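Timestamps, again

Most of April went into a bug that looked like a bad policy and was a bad clock. Writing it down while I still remember the order of events.

Our stack, Garba, records a wrist camera stream, joint states and gripper width into one log per episode. Training code reads the log, resamples everything to a fixed rate and hands out observation/action pairs. The resampler takes the nearest sample in time. It has worked that way since Lionel Bailly wrote the first version, and I had no reason to look at it.

The symptom was late grasping. The arm would line up on an object, descend, and start closing a little after it should have. Validation loss was fine. Replaying recorded actions open loop was also fine, and that sent me in the wrong direction for a week, into the controller. I retuned the velocity filter, lowered the impedance gains and put them back.

Colette Leblanc asked whether the image timestamps were capture time or arrival time. I said capture time. The driver docs say capture time. What the driver does is stamp the frame at capture and then, if the hardware clock has not been synced since boot, silently replace the stamp with the host time when the buffer is handed over. On an idle machine the two are close. With the recorder writing to disk they differ by 33 ms, with a tail well beyond that.

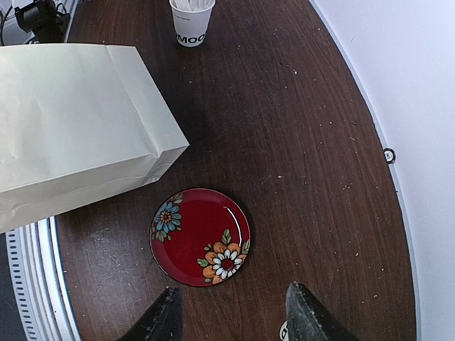 A constant offset would have been easy to correct. The tail is the problem. When the writer flushes, several frames get host stamps bunched close together, and the nearest-sample lookup then pairs one joint state with the wrong image. Near contact, where the hand moves slowly, this barely shows. During the descent it matters a lot.

I wrote a small checker that cross-correlates optical flow magnitude in the wrist image with end-effector speed from the encoders, using a sliding window. If the clocks agree, the peak sits at zero lag. Of 1,074 episodes, 25 had too little motion for a usable peak. I dropped those. The rest were re-stamped from the frame counter, with a linear fit per episode to remove drift. Frame counters survive the handover, so dropped frames show up as gaps and the fit can skip them.

Changes now merged:

The recorder refuses to start if the camera clock is unsynced.
The log stores both stamps, under separate names.
The resampler raises an error when the nearest image is more than 6 ms from the requested time. It used to return whatever it found.
The lag check runs on every upload and writes its result into the episode metadata.

The tolerance in the third item is tight and Emiliano Calvo has already complained that it rejects the old Satero logs. It does. They can be re-stamped with the same script, using the --counter-fit flag.

Retraining on the corrected set with no other changes moved the close command to where it belongs. The controller gains are back at their original values. I still want to replace nearest-sample lookup with interpolation for the joint states, but that touches the action labels too, and I would like one stable month of data before changing those.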